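4.2 Pattern density and the visibility of small marks

The household survey described in Section 3 asked participants to say why they had chosen the table covering they used most often. The answer given most often had little to do with colour or price. People said they wanted a surface that "didn't show things". In Flilthorpe, where 285 households returned the full questionnaire, this reason came up more often than ease of cleaning, and it was given by people with plain coverings as well as by people with patterned ones.

We took this as a starting point for the second part of the study. Earlier work on carpets and upholstery treats the hiding of marks as a matter of overall lightness: mid-tones hide more than very light or very dark surfaces. Kiani and Naseri have argued that lightness alone is a poor guide once a printed pattern is present, and that the spacing of the pattern matters more. Our results mostly support their view, with some exceptions that we come to below.

Coverings were sorted into three groups. Open patterns had large areas of plain ground between motifs. Medium patterns had motifs that were separate but close together. Dense patterns had motifs that touched or crossed, so that the eye had few plain areas to rest on. Sorting was done by Abbasi and Dehghan working separately, and differences were settled by discussion. Most of the disagreements were over stripes and checks, which do not fit easily into any of the groups and were left out of the analysis in this section.

Botanical prints made up the largest part of the dense group. The usual form is a light ground with thin branching lines, small leaves and a scatter of darker flowers or berries (Figure 3). The branches run in many directions and do not line up with the edges of the table, so a crumb or a short thread has to be picked out from many lines of much the same width.

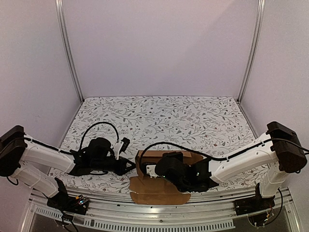
Figure 3. Dense botanical print on a white ground, with thin grey branches, small grey leaves and scattered dark red and brown flowers.

Participants were shown coverings from each group and asked to point to any marks they could find within 60 seconds. The marks were of the kind named most often in the survey: crumbs, tea spots, pencil lines and short pieces of thread. Across all sessions we recorded 3105 responses. Marks on open patterns were found soonest, and usually in the order of their size. On dense patterns the order was much less regular. Large pale spots were often missed while small dark ones were found, and several participants pointed to parts of the print itself and called them stains.

This last kind of error deserves some attention. It was nearly absent for open patterns and common for dense ones, above all where the print included small dark flowers on a light ground. One participant told us she had owned a cloth of this type for years and still rubbed at the same flower whenever she wiped the table. A covering chosen because it hides marks may also suggest marks that are not there, and for some households this cancels the benefit.

The exceptions mentioned earlier concern tea spots. These were found quickly on every light ground, dense or open, provided the spot was larger than the motifs around it. Here lightness did seem to matter more than spacing. Hayes, who ran the evening sessions, noted that participants found tea spots by their outline - a brown ring with a paler centre - and the print did little to break that outline up.

We also looked at whether the hour of the session made a difference. Sessions held after 5 pm used ceiling lighting only, and search times were longer for all three groups. The increase was greatest for pencil lines on dense patterns. Differences between age groups were small under both kinds of lighting and are set out in Section 4.3.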